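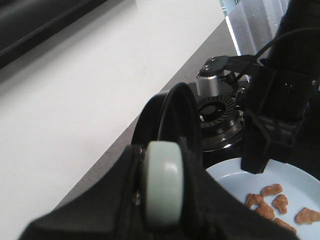

Dayana Inga
Consumer columnist, Drovside Residents' Newsletter

My electricity supplier has written to tell me I could save money by moving to its new time-of-day plan. The letter used the word "simple" four times, so I got out a calculator.

The plan, sold under the name Onden, charges less overnight and a good deal more from 4 p.m. to 9 p.m. Those are the hours when most of us are home. I went through my last year of bills, 2876 kilowatt-hours in all, and tried to guess how much of that I could push past bedtime. Laundry, maybe. Supper, no. 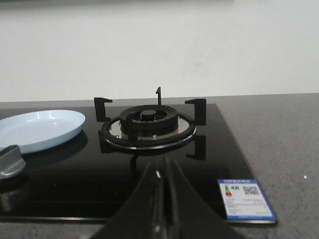
My best guess came out at a saving of $43 a year, provided I never forgot and ran the dryer at six. Unathi Kruger on Quintero Street got a quote promising far more, but it assumed she owned an electric car. She takes the bus.

I'm not saying the plan is a bad deal for everyone. Night-shift workers may do well. But ask for the peak rate in writing, and ask what it costs to switch back. I called twice and got two different answers. The offer closes at the end of April, and I'm staying where I am.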